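Informe de la visita a la Feria del Mueble y la Madera de Provcombe

Área de Formación y Relaciones Externas

1. Antecedentes

En cumplimiento del plan anual de visitas técnicas, una delegación de esta entidad se desplazó a Provcombe para asistir a la Feria del Mueble y la Madera, cuya jornada profesional tuvo lugar el 18/05/2025. La delegación estuvo integrada por 15 personas, entre personal docente de los talleres de carpintería y alumnado del segundo curso, y fue encabezada por Vasylyna Pasichnyk, jefa del Área. El programa comprendía el recorrido por los pabellones durante la mañana y, por la tarde, una visita a la ebanistería Levchenko, situada en la localidad vecina de Skirkska.

El traslado se efectuó en autocar. La acreditación colectiva, solicitada con antelación, hubo de tramitarse de nuevo en la taquilla por un error en el registro, lo que retrasó la entrada casi una hora. Se recomienda que en próximas ediciones cada asistente lleve consigo el justificante individual.

2. Recorrido por los pabellones

La organización comunicó en el acto de apertura una asistencia de 1.832 visitantes acreditados, cifra superior a la de la edición precedente. El primer pabellón reunía a los aserraderos y almacenistas. Predominaban el roble, el haya y el fresno, con una presencia de castaño mayor de la que cabía esperar. Varios expositores informaron de plazos de entrega largos para tablones de más de cinco centímetros de grueso, extremo que afecta directamente a nuestros pedidos de taller y que se ha trasladado a la administración.

El segundo pabellón estaba dedicado a herrajes, adhesivos y acabados. La delegación asistió a una demostración de aceites de secado rápido, de interés limitado para nuestros fines, y a una charla sobre el encolado de maderas con distinto grado de humedad, que el profesorado consideró la sesión más provechosa de la mañana. El ponente insistió en la conveniencia de aclimatar el material en el propio taller antes de mecanizarlo y presentó una serie de probetas abiertas por la junta. Se ha solicitado copia de las fichas presentadas.

En el tercer pabellón se exponía mobiliario de cocina y de pequeño formato. La firma Trarnine presentaba una línea de módulos bajos con frentes intercambiables. El alumnado pudo comparar uniones de cola de milano, de caja y espiga y de tacos en piezas desmontadas, y plantear preguntas a los operarios. Debe señalarse que la iluminación de este pabellón era deficiente y que dificultaba la apreciación de los acabados en tonos claros.

3. Visita a la ebanistería Levchenko

La empresa trabaja por encargo y cuenta con 17 empleados. El recorrido se inició en el secadero y continuó por la sala de máquinas, el banco de montaje y la cabina de barnizado, a la que se accedió en dos grupos por razones de seguridad. La nave ocupa unos 2.000 metros cuadrados, de los cuales una parte considerable se destina al almacenamiento de tablas clasificadas por especie y año de compra.

El encargado de montaje explicó el procedimiento seguido para los cajones, desde el corte de los costados hasta la colocación de las guías. Recomendó presentar ambas guías en seco, comprobar el paralelismo con una plantilla y atornillar en último término los puntos traseros. Preguntado por las devoluciones, indicó que la mayor parte obedece a holguras aparecidas tras el primer invierno y que la empresa revisa sin coste las piezas afectadas.

Se trató asimismo la posibilidad de acoger a alumnado en prácticas. La dirección se mostró favorable a recibir a dos personas a partir de julio, a condición de que acrediten la formación en prevención de riesgos y aporten su propio equipo de protección. Queda pendiente la redacción del convenio.

4. Observaciones y propuestas

La valoración general de la visita es positiva. El profesorado estima, no obstante, que el programa resultó excesivo para una sola jornada, y propone separar la feria y la visita a la empresa en días distintos. Se propone también adquirir un juego de plantillas para guías similar al observado en Skirkska e incorporar al segundo curso un ejercicio completo de cajón con guías metálicas, a desarrollar en seis sesiones.

Las muestras de madera recogidas en la feria quedan depositadas en el taller principal, a disposición de los docentes que las soliciten. El catálogo de expositores puede consultarse en la biblioteca, y los gastos de desplazamiento se detallan en el anexo económico remitido a la administración.

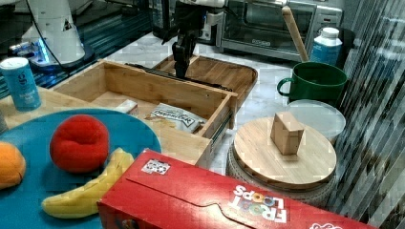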